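How I Oil a Wooden Tabletop (Without Making It Sticky)

I ruined my first table with oil. Well, not ruined, but it stayed tacky for most of a month and every napkin left fluff on it. My neighbor Kerttu Leinonen took one look and told me I'd used enough for three tables. She was right, so this is her method, more or less, with a few of my own shortcuts.

You'll need a hardwax or plain drying oil (I buy Kanis, any brand you like will do), sandpaper in 120 and 180 grit, a stack of lint-free rags and some gloves. Old T-shirts are great rags! Just cut off the seams first or they'll scratch.
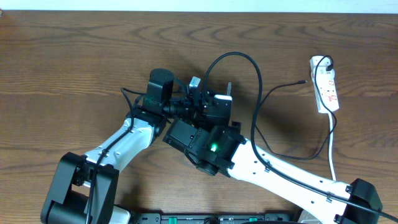 3 min read

Start by washing the top with warm water and a drop of dish soap, then leave it overnight. Sanding damp wood clogs the paper and you'll go through a whole pack (ask me how I know).

Next morning, sand with the 120, always along the grain. Go easy near the edges – it's so tempting to lean on them, and they wear down fast. Wipe off the dust, switch to 180, and do it all again. If your table has a veneer, skip the 120 completely and be gentle with the finer one.

Now the oil. Pour out a puddle the size of a cookie and rub it in with a rag, working in sections. My kitchen table took around 110 ml for the first coat, and the second took way less. Let it sit for 15 minutes, then wipe off everything that hasn't soaked in. Everything! Then get a clean rag and wipe again. If the surface still feels greasy under your palm, keep going.

Give it a full day with a window open before the second coat. I do mine in April, when I can finally air the place out without freezing.

One serious bit: oily rags can heat up and catch fire by themselves. Lay them flat outside to dry, away from anything that burns, or soak them in water in a lidded metal can. Never leave them balled up in the trash.

After the last coat, stay off it with hot mugs and wet glasses for a week or so.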